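Paracha Tabletop Handling Project
Progress report to the Inell program office
24/07/2019

Status: behind plan by 3 weeks. Cause: gripper force fault, described below.

1. Fault

During transfer trials the arm closed on a glass container at a force well above the commanded value. The limit for glass is set at 18 N. The wrist sensor log shows a peak of 23 N before the controller dropped to hold. The glass did not break and no one was inside the marked area. The cell was stopped by hand. The automatic stop did not trip, and we are treating that as the more serious of the two findings.

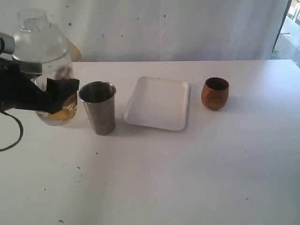

The overshoot appears only on heavy items. With the steel tumbler and the wooden cup the commanded and measured values agree. Review of the controller settings showed that the Flornora firmware update had reset the force filter to its default. The filtered reading lagged the true value by 700 ms, long enough for the fingers to keep closing. The stop threshold reads the same filtered signal, so it lagged too.

2. Corrective action

The filter setting has been restored and locked. The stop threshold now reads the raw sensor signal. Closing speed on glass is cut by half until the retest is signed off. A check of all force settings has been added to the startup list and must be repeated after any firmware change. Ukora has been sent the logs and has confirmed receipt; no reply on the default value yet.
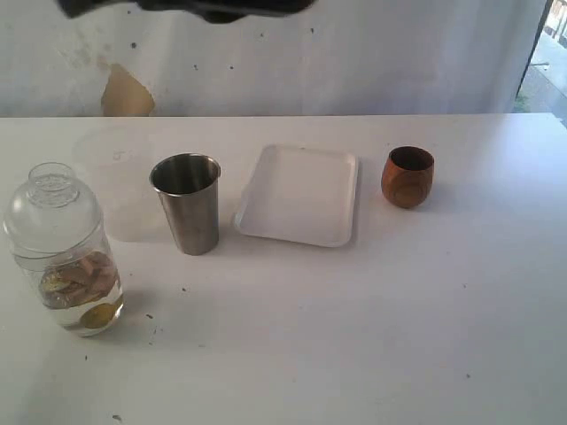

Figure 2. Item set on the table: glass jar with water, steel tumbler, white tray, wooden cup.

3. Open items

Retest of the automatic stop with a dummy load. Not started.
Replacement of glass by a plastic container of equal weight for the first part of the retest. On order.
Written procedure for manual stop. In draft.

4. Schedule and budget

Transfer trials with liquids move to October. The other trials keep their dates. No extra funds are requested for this period.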